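Soup, again

28 December 2020

Quick one, on my lunch break. Fourth day of leftovers and I've made the lentil thing again. 17 minutes if you don't chop anything properly. I don't.

Things I've changed since April: less cumin, more lemon, lid off for the last bit. Also stopped buying stock cubes – too salty, and the Ciltthorpe shop never has the good ones anyway. Onions go in first, low heat, walk away. Come back when the kitchen smells right. Garlic after, definately not before.

Still can't decide about blending. Half of it maybe? My mother would say none. Freezes fine either way, label it or you'll be defrosting gravy.

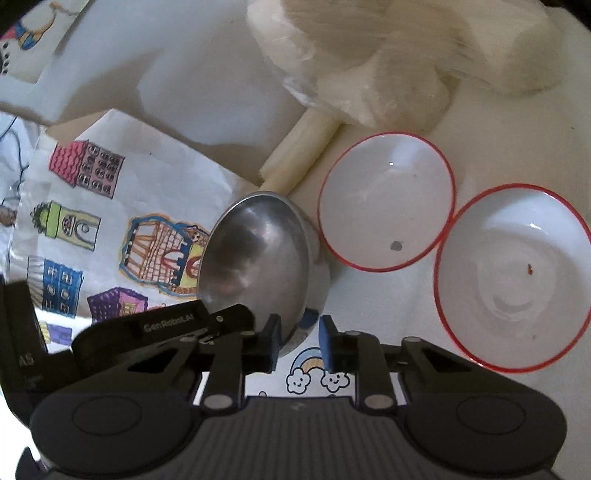 Heather Moncrieff wrote in to say I'm wrong about the lemon, it should go in the bowl and never in the pot, and she's been doing it that way for 40 years. Fine. Will try it tomorow. Got to run – bread's in.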